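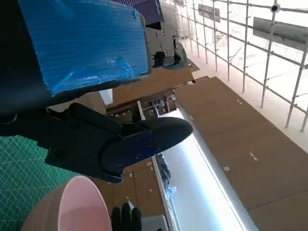 Chapter 7
Finger Pads and Fingertip Maintenance

After completing this chapter, the student should be able to inspect a gripper finger, decide whether its contact pad remains fit for service, replace the pad, and return the cell to operation with a complete record of the work.

7.1 Introduction

The arm and its controller receive most of the attention in a maintenance plan, yet the parts that wear first are usually those that touch the product. A contact pad is pressed, dragged, and released at every cycle. Its ridges flatten, its covering creases or lifts, and dust collects along its lower edge. None of these changes will produce a fault message. The usual first sign is a part that has turned slightly in the grip.

This chapter follows a single cell at the Trukham training center, where a two-finger gripper handles cups and small boxed goods. The cell was set up by Ya-wen Wu and is maintained under a schedule written by Trinidad Villanueva. Pads are inspected every 3,000 cycles. In its first period of service the cell used 2 sets of pads, and the second was removed after only 88 hours because one corner had begun to separate from the finger.

7.2 Terms Used in This Chapter

Pad: the replaceable surface that meets the product.
Covering: the thin outer layer of the pad — creased areas are recorded even when grip is unaffected.
Bracket: the metal part that joins a finger or an accessory to the gripper body.
Cable loop: the slack left in a cable so that the wrist can turn without strain.

7.3 Before Work Begins

The technician shall move the arm to the service position, stop the cell, and apply a personal lock. Stored air pressure, where present, shall be released. Only then may a hand be placed between the fingers. Screws on the bracket are checked before the pad is touched, as a loose bracket can produce the same symptoms as a worn pad.

The Trukham log for September lists some 173 inspections. Students should read the sample page at the end of this chapter before proceeding to Section 7.4, which covers removal of the old pad and cleaning of the finger face.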